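Workshop notebook, Galtbridge, bench 2
March, started 8.40

Carried on with the table-clearing cell in simulation. The real arm goes to Kanside in the spring if they sign, so this is the last stretch where changing the layout costs us nothing.

Where we are with the kitchen returns job. At Kanside the people on the returns line take mixed small goods off a table, sort them into baskets and pass the baskets on. Each shift has 9 people on it. The plan is that the arm takes the easy picks and the line staff take whatever it leaves, plus the checking. Harish Dixit spent two shifts standing with them and his notes are in the blue folder. Worth reading before anyone touches the pick order again.

Main thing from his notes: the sorters don't mind the arm taking mugs and cups. What bothers them is waiting for it. At present one person clears a table at their own speed and then has a minute to stretch or talk. With the arm on the same table they would be working to its speed, and it stops at odd moments. 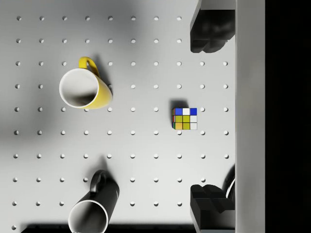 Ran the small-object picks first. Batch of 75 with the wrist camera view only, same grip width throughout. 18 failures. Most of them came when the approach started too far to one side and the lower finger landed before the upper one had cleared. Changed the approach offset and saved it as a new config, old one kept. Have not rerun the full batch yet.

Mugs are a separate problem. We have been gripping by the rim, and Maldonado's people want the handle used where it can be reached. Their reason is breakages on the real line. Fine by me but it means the handle direction has to be read properly before the arm commits, and that adds time to every pick. Longer waits again for whoever is standing there.

11.15. Call with Kanside. They asked whether the staff would need to lay things out for the arm. I said no. Harish said "not if we do it right", a fairer answer. If people end up turning handles round so the machine can manage, we have given them a new job that isn't on anyone's sheet.

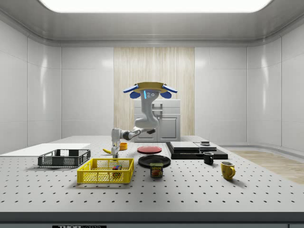
Agreed on the call:
- Arm and sorter work separate tables, swapped over when one is clear. No shared table for the first month.
- Anything the arm drops or refuses twice stays where it is and goes to a person.
- The line lead gets the stop and the restart, both. At the Clilten site only the engineer could restart and the line stood idle through two breaks.
- Nobody's hours change during the trial. Kanside to put this in writing to the staff before we arrive.

Still open: who counts the picks. Kanside want a daily figure per table. Harish thinks the sorters will read that as a race against the arm and I agree with him. Suggested logging the arm only.

To do: rerun the 75 with the new offset, then leave the 1000 going overnight if it holds. Handle reading after that. Send Maldonado the rim and handle timings side by side.

Stopped 16.50.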